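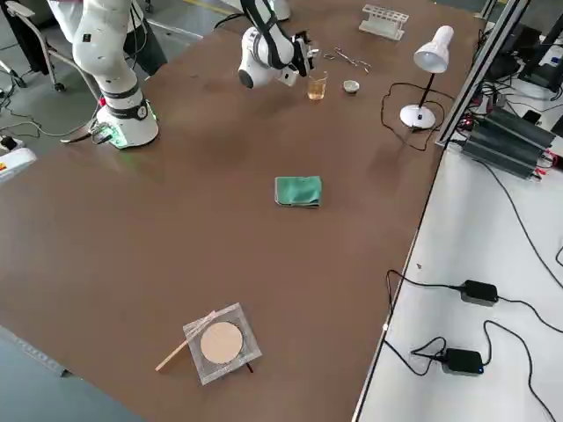

One guide wrote in to say the old sheet had the brake check on page two, after the bags were already packed, and could it please go first. It now goes first.

Zellbridge Bike Touring
Pre-departure bike inspection, Ornach loop
Form 492, revised 20 August 2026

Fill in one sheet per bike. Mark each line OK, FIX or OUT. A bike with any line marked OUT stays in the shop. Comments below are from the last full check of the rental fleet, 17 bikes.

1. BRAKES
Lever firm, does not reach the grip: OK
Pads, front and rear, more than 1 mm left: FIX
Rotors straight, no rub when the wheel is spun: OK
Hose clear of the fork crown with bars turned both ways: OK
Comment: Rear pads replaced on bikes 3, 8 and 11. Bike 8 had oil on the rotor, so the rotor was cleaned and the new pads bedded in before it went back on the rack. Please keep chain lube away from the brake bench.

2. WHEELS AND TIRES
Axles tight, levers closed: OK
Spokes, none loose or missing: OK
Tread and sidewalls, no cuts showing casing: OUT (bike 14)
Sealant topped up, date written on the rim tape tag: FIX
Comment: Bike 14 has a sidewall cut near the bead. It held air overnight but it is not going out on the Ornach descent. New tire on order from Saarinen. Four bikes had no date on the tag — treat those as empty and refill.

3. FRAME AND FORK
Cracks at head tube, bottom bracket and chainstay welds: OK
Headset, no play with front brake held: FIX
Fork seals clean, no oil ring on the stanchion: OK
Comment: Slight headset play on bike 5. Tightened, ridden around the yard, checked again, still good. Look at it after the next trip.

4. DRIVETRAIN
Chain wear measured with the gauge: OK
Derailleur hanger straight: OK
All gears reached under load: OK
Pedals tight in the cranks: OK
Comment: Bike 2 skips in the smallest cog. Cable tension adjusted. Cassette will need changing before December.

5. RACKS AND BAGS
Vokard rear rack bolts tight, thread lock visible: FIX
Bag straps complete, no frayed ends: OK
Loaded bag does not touch the tire at full travel: OK
Comment: The lower left bolt works loose on the Vokard rack more than the others. Check that one by hand even if it looks fine. Load limit for this trip is 5 kg per bike — heavier bags go in the van.

6. RIDER KIT
Helmet undamaged, strap and buckle working: OK
Front and rear lights charged: OK
Spare tube, pump, multi-tool, tire plugs: FIX
Train ticket for the bike, where the group travels by rail: not applicable
Comment: Two kits missing plugs. Refilled from the drawer. The drawer is now low.

7. GROUP KIT
First aid bag sealed and in date: OK
Spare derailleur hanger for each frame type: OK
Paper map of the full 40 km route: OK
Comment: The map still shows the old bridge crossing. Guides should mark the detour in pen until new copies arrive.

Result: 16 bikes released, 1 held (bike 14).
Next full check: before the first December group. Keep completed sheets in the blue binder by the shop door.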